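# 브린디어(Brindier) 접이식 자전거 보관대, 7칸형

저희 매장 앞에 이걸 깐 지 벌써 두 계절이 지났네요. 원래는 제가 쓰려고 들여온 물건인데, 지나가던 분들이 자꾸 "이거 어디서 사요?" 하고 물어보셔서 아예 판매 페이지를 만들었습니다. ㅎㅎ

간단히 말하면 자동차 주차면 한 칸에 딱 들어가는 이동식 보관대예요. 차 한 대 자리에 자전거 일곱 대가 섭니다. 도로나 주차장 바닥을 파지 않고 볼트 네 개로 고정하고, 행사 때만 쓰실 거면 고무 받침을 끼워서 그냥 올려놓으셔도 돼요. 저는 처음에 받침만 끼우고 썼는데 바람 많이 부는 날 살짝 밀리더라고요. 상시로 두실 분은 꼭 볼트로 하세요!

## 어디에 쓰나요

제일 많이 나가는 데는 동네 상가랑 학교 앞이에요. 작년 11월에 폼험(Pomham) 거리에서 차 없는 주말 행사를 했을 때는 보관대를 길 양쪽에 쭉 깔았는데, 행사 담당이셨던 페를라 세르반테스 님이 끝나고 추가 주문을 넣으셨어요. 보행로를 막지 않게 비스듬히 세우는 각도 조절이 마음에 드셨대요. 인도가 좁은 곳이면 이 기능 하나 보고 사셔도 됩니다.

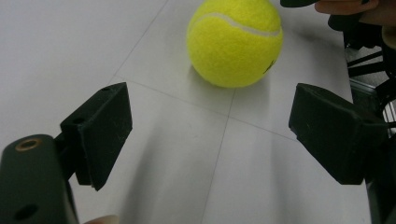 각도는 직각이랑 사선 두 가지고, 옆면 레버를 당겨서 바꿉니다. 새 제품은 레버가 꽤 뻑뻑해요. 몇 번 움직이면 부드러워지니까 반품 문의 전에 조금만 써 보세요 (진짜 이 문의가 제일 많아요).

## 사양

- 거치 대수: 7대
- 무게: 27kg (받침 포함)
- 재질: 아연도금 강관, 바퀴 닿는 부분은 고무
- 타이어 폭: 일반, 하이브리드, 웬만한 산악용까지
- 색상: 회색, 짙은 녹색
- 구성품: 본체, 볼트 세트, 고무 받침, 반사 스티커

팻바이크는 안 들어가요. 억지로 밀어 넣으면 고무가 찢어집니다. 짐받이가 넓은 화물 자전거는 양 끝 칸에만 세우시는 걸 추천해요.

## 써 보신 분들 이야기

앰버 헤이르츠 님은 카페 앞 주차면을 하나 빼고 설치하셨는데, 차 대던 단골들이 처음엔 투덜댔다고 하시네요. 지금은 점심때마다 꽉 찬답니다. 이트셀 세페다 님은 야간에 잘 안 보인다고 하셔서 그 뒤로 반사 스티커를 기본으로 넣고 있어요. 좋은 지적 감사합니다!

## 주문과 배송

지금까지 나간 게 거의 200대예요. 재고는 회색이 넉넉하고 녹색은 입고를 기다리는 중입니다. 혼자 들기엔 무거우니 받으실 때 한 분 더 계시면 좋아요. 트리비츠(Trivitz) 창고에서 바로 출고되고, 지자체나 학교 단체 주문은 견적서를 따로 드려요. 도로 위 주차면에 놓으실 분은 점용 허가를 먼저 확인해 주세요. 지역마다 서류가 달라서 제가 대신 답을 못 드립니다 ㅠㅠ

부품만 따로 사실 수도 있어요. 고무 패드, 레버, 볼트 세트 전부 있습니다. 문의는 엘사 그란스트룀 앞으로 남겨 주세요.

마지막 수정: 2014년 9월 9일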